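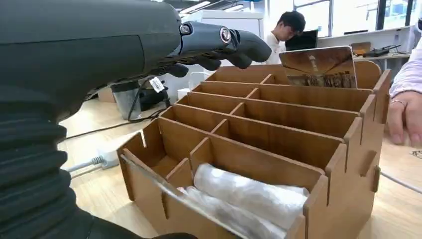
Die Clamura ist ein mobiler Kleiderständer für Anproben, Castings und kleine Modeschauen. Ich habe sie zwei Monate lang bei Lookbook-Aufnahmen und zuletzt im Mai bei einer Abschlussschau benutzt. Hersteller ist Brinduvard.

Aufbau

Der Ständer besteht aus einem Fußteil mit vier Rollen, 2 Seitenrohren und einer Querstange. Geschraubt wird nichts, alles rastet ein. Allein habe ich beim ersten Mal 13 Minuten gebraucht, später deutlich weniger. Die Anleitung ist knapp, reicht aber aus. Zusammengelegt passt die Clamura in den Kofferraum eines Kleinwagens.

Im Einsatz

Wintermäntel hält die Stange ohne Durchhängen. Auf glattem Boden rollt der Ständer leise, auf Kopfsteinpflaster muss man ihn tragen. Die Bremsen sitzen fest, lassen sich mit Absätzen aber schlecht lösen. Þórey Kvaran, die bei unserer Schau die Ankleide geleitet hat, hätte gern eine zweite, niedrigere Stange für Hosen gehabt. Die gibt es nur als Zubehör.

Weniger gut gefallen mir die Namensschildhalter. Der Clip ist zu schwach und rutscht bei jedem schnellen Wechsel zur Seite. Wir haben sie nach der ersten Probe abgenommen und Klebeband genommen.

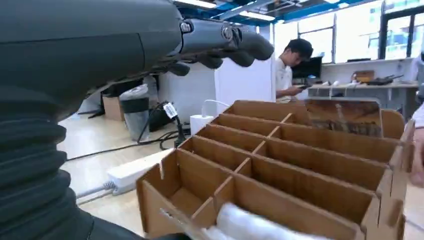
Preis und Fazit

Bezahlt habe ich 201 Euro ohne Hülle. Der Ginting, den ich vorher hatte, war billiger und wackelte nach einer Saison. Wer nur zu Hause fotografiert, kommt mit ihm trotzdem aus. Für wechselnde Orte würde ich die Clamura wieder kaufen, die Schildhalter aber gleich weglassen.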